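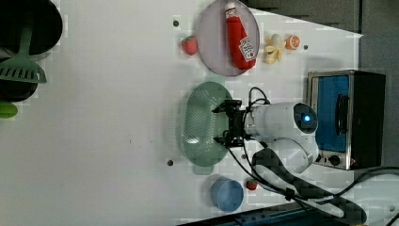
**Dietary fiber** is the part of plant food your body can't break down, and I've been slightly obsessed with it ever since I started keeping this little health encyclopedia (sorry, protein fans!). It comes in two main kinds. Soluble fiber mixes with water and turns into a sort of gel, while insoluble fiber stays pretty much as it is and helps keep things moving.

## How much do people need?

A common rule in the US is 14 grams for every 1,000 calories, so somebody eating 2,000 calories a day would aim for 28 grams. Food labels use that same number. I hit 34 grams on a good day, usually one with lentils in it, and a lot less when I'm traveling.

## Where it comes from

Beans, oats, barley, berries, nuts and most vegetables all have plenty. Canned beans count too, and I give mine a good rinse to get rid of some of the salt. 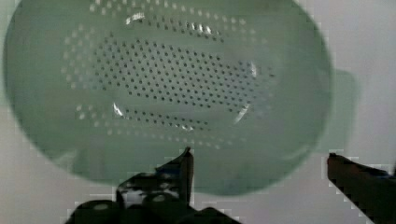 Whole fruit beats juice here, as most of the fiber stays behind when fruit is pressed. White bread and white rice have lost a lot of theirs in milling.

## Adding more

Go slowly! I doubled mine in one week one May and had gas and cramps the whole time. Drink more water as you go, and if you have a bowel condition, talk to your doctor first.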